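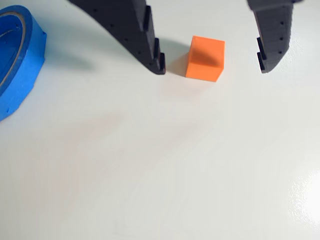

December, 6:40 in the morning

Couldn't sleep, so I read the booster club packet again at the kitchen table. It's no better the second time. They want to rename the youth soccer award. After all these years of it being the Follwood Award it would become the Ostermann Sportsmanship Honor, Ostermann being the tire and brake place out on the county road, and in return Ostermann gives us $4000. That sounds fine until you get to page two, where the money is spread over 3 years and some of it comes as "in-kind services." I don't know what an in-kind service from a brake shop is to a twelve-year-old goalkeeper.

I've been on the nominating group long enough to be grumpy about this. The award started out as a handshake and a plaque from the hardware store. A kid who'd helped out with the little ones or stuck with a losing team got called up at halftime, and the grandparents clapped. Now there's a scoring sheet. Leadership, ten points. Community impact, ten points. One parent's letter this year used the word "impact" so often I quit marking it.

We had 57 nominations. I read every one, and I'd bet a good third were written by the parents of the kid in question, whatever name was at the bottom. You can tell. No coach in the Mordale league has ever written "her luminous spirit on and off the pitch." Coaches write "shows up, good kid, picks up the cones." I gave cones kid full marks and I'd do it again.

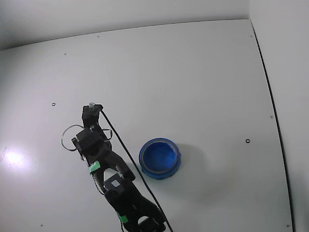
Does the award do anything for the kids who win it? Something, maybe, though it's less than the packet claims, and most of what it does happens in the first week.

I say that having watched a fair number of winners. They get the write-up in the paper, with the portrait where they stand by the goal holding a ball and squinting, and their aunt buys extra copies. Then it's spring and they've got algebra. The packet says past winners "go on to lives of service." Where did that come from? We've never once called a past winner to ask. I said so at the last meeting and was told it would go in the minutes. I looked at the minutes – it isn't there.

The buddy program at Mordale is the one thing in all this I don't grumble about. Older players pair up with kids who need a hand getting around the field, and they play a real game with real arguments over throw-ins. It costs next to nothing. It would also run just the same with no award at all, and I notice the packet puts it on the cover anyway.

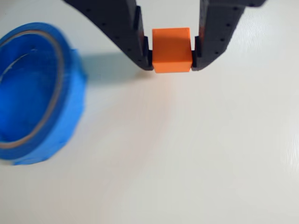
MONEY

Later, 9:15 at night. Did the sums after supper. The Zerna tournament left us $459 after the field rental and the referees. We were told to expect a lot more than that, and the person who told us has gone quiet. The concession stand did all right. The T-shirts did not, and there are two boxes of adult smalls in my garage if anyone wants to dress a very slight army.

So the club will take the Ostermann money. I can see it coming. I'll vote against the name and lose, and I'll ask for the in-kind part in writing, and they'll say that's a good idea and move on to the banquet menu.

I did call the shop this afternoon to ask what they had in mind. The fellow at the counter had never heard of it. He was nice about it and offered me a deal on wipers.

Need to return the nomination folder before the next meeting, and find out whether the goal nets at Follwood were ever taken down. My guess is they're still up.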